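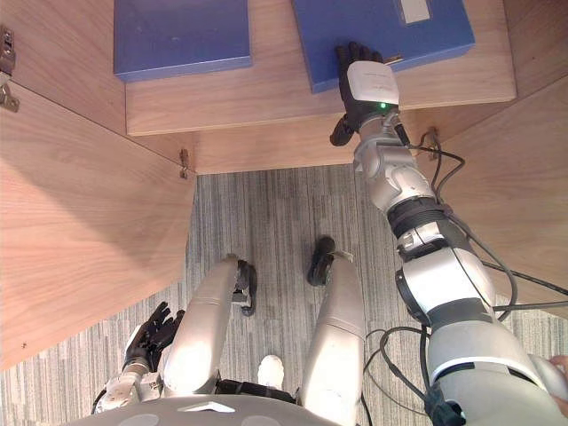

7. Reaching into the cabinet

Read this section before you power the arms. The Midlow notes call cabinet work a beginner task. We have our doubts, and in our shared workshop it took more tries than anything else in the build.

7.1 Open the cabinet doors by hand for the first runs. Get the reach right before you let the robot near a hinge.

7.2 Lay the box files flat on the shelf, side by side. Standing them upright looks tidier and makes the grasp harder.

7.3 Set the arm speed to 8 in the Vodico panel. The default is 11. We see no good argument for the default.

7.4 Start with the fingertips on the lower edge of the file. If the file skids, stop and lower the grip force. The setup wizard suggests 480; we have never needed more than 300.

CAUTION: Keep one person beside the robot's shoulder whenever an arm is inside the cabinet. The software stop is fine on paper. Don't make it your only stop.

NOTE: Cables on the outside of the arm need slack at the elbow and the shoulder. Move the arm through its full reach by hand, power off, and watch for loops that could catch on a door.

7.5 Now try a door. With the two-finger gripper, bring the fingers up to the inner face, near the free edge, and pause before contact. Check that the cables on the floor are clear of the door's swing.

7.6 Push slowly. "Automatic door detection" can stay off until you have closed the door ten times without it.
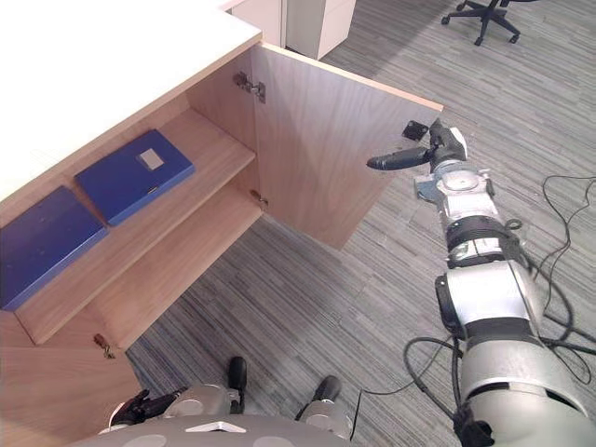 Jana Wiegand disagrees with 7.6 and wants detection on from the first run, on the grounds that a bad reading early is easier to trace. Try it her way if you like, but save the log.

7.7 Return both arms to rest before changing hands or grippers.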